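The compressor in our workshop was silent when I arrived on Saturday, and at first I was happy about it. It is a loud machine. Then I looked at the pressure gauge and saw that it was silent for the wrong reason.

We have a Sullberg, the small one with the vertical tank. I bought it second-hand three years ago and it never gave me trouble, so I became lazy with it. I changed the oil when I remembered. I drained the water from the tank when I remembered that too, and I must admit this was less often.

First I thought the motor was burned. I waited until it was cool, pressed the reset button and it started, ran for four minutes and stopped again. The motor sounded healthy to me. So I unplugged everything, let the air out of the tank and took off the pressure switch cover. The contacts were black. One of them had a small hole in it, like a bad tooth.

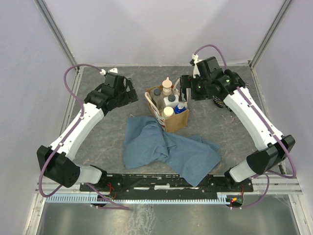
Wojciech Kalinowski wrote to me the same evening that I should not blame the switch too quickly. In his opinion a switch dies early when the motor has to start against pressure, and he told me to check the little unloader valve first, "the one that makes the pssst when it stops." I had to think. When did I last hear the pssst? I could not remember it from the whole month of May.

He was right. The valve was full of a brown paste, half oil and half rust. I cleaned it with a toothbrush, but the rubber seat was hard as stone, so a new one had to come. A complete switch with the valve already on it costs 1540 crowns from Zedier. The original part is 2290 and looks the same to my eye, but I have only my eye to judge with. I took the cheaper one.

Fitting it took me one hour, most of it spent on a brass nut that I could reach only with two fingers. I put soap water on all the joints and found one more leak, at the drain tap, which was probably there for a long time.

Now it fills, stops, and makes the pssst. I wrote the hours on a piece of tape on the tank, 1010, and I will look at the valve again after the next 100. The tank I drain every evening now. Els Hendriks has asked me if the check valve is also old. It is, and I have ordered one.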